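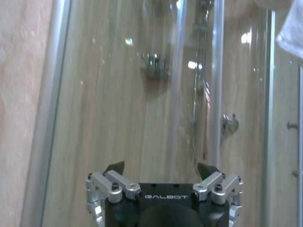
Bad 2, Dusche mit gebogenen Klarglasscheiben

Prüfliste Sanitärräume -- Gästehaus Hisley
Objekt-Nr. 1621, Rundgang Februar, Beginn 9:20 Uhr
Bewertung: i. O. / Mangel / beobachten

1. Glas und Rahmen der Duschen

1.1 Scheiben auf Risse und Kantenausbrüche geprüft: i. O.
1.2 Sicherheitsglasstempel lesbar: Bad 1 i. O., Bad 2 beobachten
Kommentar: In Bad 2 ist der Stempel nur noch zur Hälfte zu erkennen. Nachweis liegt im Ordner Dano, Register 20. Kopie bitte zur Prüfliste heften.
1.3 Türlauf und Rollen: Mangel (Bad 1)
Kommentar: Untere Rolle links hakt, Tür springt beim Schließen aus der Führung. Bis zum Austausch Zimmer nicht belegen. Die Rollen von Lovwood passen, die zuletzt gelieferten waren zu schmal.
1.4 Dichtlippen: beobachten
Kommentar: In Bad 3 verhärtet, noch dicht.

2. Silikonfugen und Fliesen

2.1 Fuge Duschwanne/Wand: Mangel (Bad 3)
Kommentar: Löst sich hinten auf 26 cm. Alte Fuge komplett herausnehmen, nicht überspritzen. Beim letzten Mal wurde überspritzt, das hat keinen Winter gehalten.
2.2 Hohlstellen im Fliesenbelag: i. O.
2.3 Schimmel: i. O., in Bad 4 leichte Verfärbung an der Decke über dem Fenster

3. Wasser

3.1 Ablauf Dusche, Probelauf 2 Minuten: i. O.
Kommentar: Bad 4 läuft langsamer als die anderen, Sieb gereinigt, danach besser.
3.2 Warmwassertemperatur an der Zapfstelle: i. O.
3.3 Verbrühschutz an den Thermostaten: Mangel (Bad 4)
Kommentar: Sperrknopf lässt sich ohne Druck überdrehen. Kartusche tauschen.
3.4 Spülprotokoll bei Leerstand: unvollständig
Kommentar: Für Haus Lūse fehlen die Einträge ganz. Die Liste hängt dort hinter der Tür zum Technikraum und wird offenbar übersehen -- bitte nach vorn umhängen.

4. Elektro und Lüftung

4.1 FI-Prüftaste betätigt, löst aus: i. O.
4.2 Steckdosen außerhalb der Schutzbereiche, Abdeckungen fest: i. O.
4.3 Abluft, Papierprobe am Gitter: Mangel (Bad 1)
Kommentar: Blatt hält nicht. Filter war zugesetzt, nach dem Reinigen keine Änderung. Ventilator prüfen lassen.

5. Rutschgefahr und Haltegriffe

5.1 Griffe unter Last geprüft: i. O.
5.2 Antirutschbelag Duschboden: beobachten
Kommentar: In Bad 3 an der Einstiegsseite abgenutzt. Kein Wachsreiniger mehr verwenden, auch nicht auf den Fliesen davor.
5.3 Schwellen und Übergangsschienen: i. O.

Offene Punkte: 1.3, 2.1, 3.3, 3.4, 4.3
Nachkontrolle vor der nächsten Belegung. Erledigtes bitte mit Kürzel abzeichnen, nicht durchstreichen.
Ende des Rundgangs: 11:45 Uhr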